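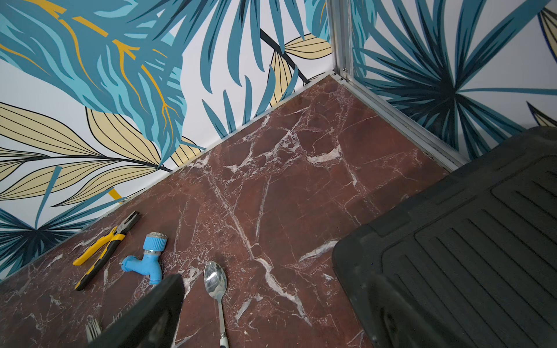
Fig. 4.1. Pinces, robinet bleu clair et couverts sur plateau marbré, vus depuis la caméra de poignet.

Chapitre 4
Comparer des doigts de préhension sur des objets minces

4.1 Objet du chapitre

Les couverts constituent une charge d'essai sévère pour un préhenseur à deux doigts parallèles. Le manche offre peu de hauteur de prise, le cuilleron déplace le centre de masse et l'acier poli perturbe l'estimation de profondeur. On compare ici deux jeux de doigts, Bundetti (profil étroit) et Yimyam (profil large), pilotés par le même contrôleur Wanix. 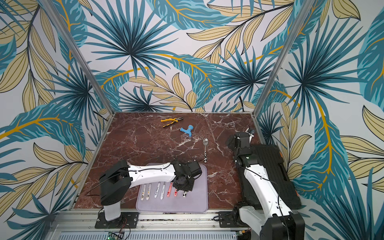 Le protocole fixe la vitesse d'approche et l'effort de serrage ; seuls changent les doigts et la source d'image. Chaque configuration donne lieu à 40 essais. Une prise est validée si l'objet reste tenu pendant 16 secondes après le levage.

4.2 Choix du point de vue

La caméra fixe situe les bras par rapport au plan de travail. La caméra de poignet résout mieux l'intervalle entre deux manches voisins, mais les doigts masquent une partie de la cible en fin d'approche.

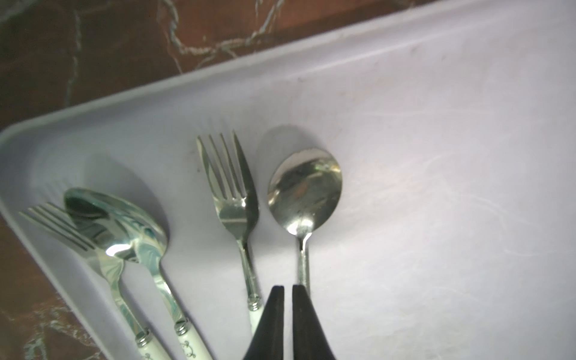

Citlali Cuevas objecte que cette occultation dépend davantage de l'inclinaison de la caméra que de la largeur des doigts, et qu'un classement établi sous un seul angle n'a pas de portée générale. L'objection est retenue : les essais sont répétés sous deux inclinaisons, et les résultats donnés séparément.

On distinguera l'échec de perception (cible mal localisée) de l'échec mécanique (glissement, rotation du manche). Leur confusion fausse toute comparaison.
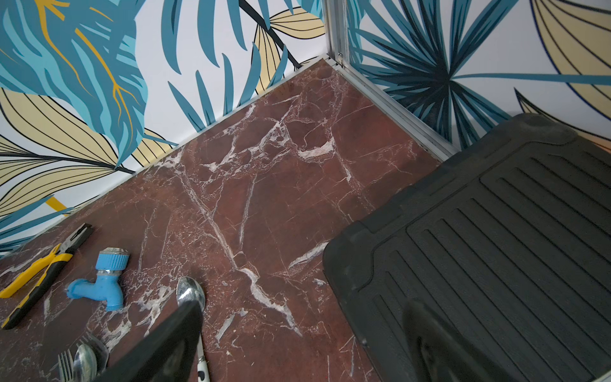 4.3 Montage et étalonnage

Les doigts se montent à froid, puis l'ouverture nulle est relevée trois fois. L'étalonnage œil-main est refait après chaque changement de doigts avec la mire Drullunero.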